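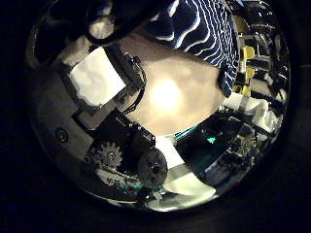 3.2 Collecting demonstrations by hand and by remote control

We started out thinking we would do everything by kinesthetic teaching, so a person grabs the arm, walks it through the task, and the controller just stays soft and records joint angles. It's the cheapest way to get going and I still like it a lot. You feel the weight of the arm, you feel the cloth tug, and after a few tries you stop thinking about the joints at all. The trouble is that your own hands and sleeves end up all over the wrist view. A policy trained on that footage learned to wait for a sleeve to show up before it closed the fingers (we lost most of September to this before we figured out what was going on).

So we moved to a mix. Each task in the Sastry set was shown 75 times by hand and 100 times by remote control, with the same starting poses for both. The hand-guided runs were used only for the arm trajectory, and their wrist video was thrown out. The remote runs kept everything: joint angles, finger opening, motor current and wrist video. For remote control we used Uvurum, our own little leader arm setup, where the operator moves a small copy of the arm and the big one follows. It has no force feedback at all. I expected that to hurt us more than it did, and I'll come back to it in Section 5, where the folding results are less rosy than the picking ones.

The operators were all people from the Praltport lab, and most of them had never driven an arm before. We gave them a short practice block and then let them start. We didn't tell them how to hold the cloth or which corner to go for first, and they did very different things! Some pinched near a seam and dragged. Others went straight down from above and scooped up as much as they could get. We kept both styles in the data, mostly so that we could see whether the policy would pick one or try to average them. (It averaged them, badly, until we added the style variable described in Section 4.)

People also sat and watched between turns, and we let them. An operator who has just seen someone else fumble a fold will usually slow down on their own first try, and that shows up in the speed profiles as a long, careful approach followed by a very quick close. We don't correct for turn order in the main results, but it is logged with every run.
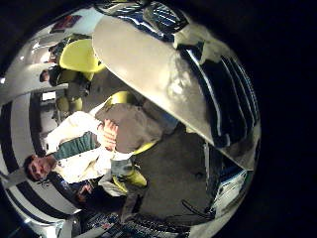 Figure 2. Wrist camera view toward the seating area, with part of a robot finger at upper right.

The wrist camera has a very wide lens, and we feed the network the full circle with no flattening. We did try unwrapping it first. The unwrapped pictures look nicer to a person, but they stretch the outer ring so much that the fingers turn into long smears, and the fingers are the one thing the policy really needs to see clearly. Leaving the curve alone also saved us a calibration step every time somebody bumped the mount — and somebody bumped the mount all the time. The price is that straight lines aren't straight and the horizon can be anywhere, depending on how the wrist is turned. The network doesn't seem to mind. Our reviewers at the Brurkis workshop minded quite a bit, so we report both versions in the appendix.

Soft goods were the hard part. A rigid block looks 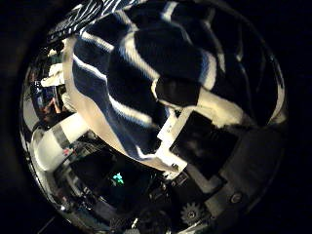

more or less the same from one run to the next, while a knit bunches up differently every time you touch it, and a bold pattern makes that worse for some networks and better for others. With plain cloth our early model often lost track of where one layer ended and the next began. Stripes gave it something to follow across a fold, and the grasp point predictions got noticeably steadier. I'd be careful about reading too much into that, though. We didn't balance the fabrics by pattern, and the striped ones were also the thicker ones, so they may simply have been easier to pick up.

Every run was cut off at 600 time steps whether or not the operator had finished. Unfinished runs stayed in the set with a flag. We trained once with them and once without, and the version with them recovered better after a slipped grasp, I think mainly by having seen more slips. Labels for grasp, lift and release were added afterward from the finger opening and the motor current, with a person checking the ones where the two signals disagreed.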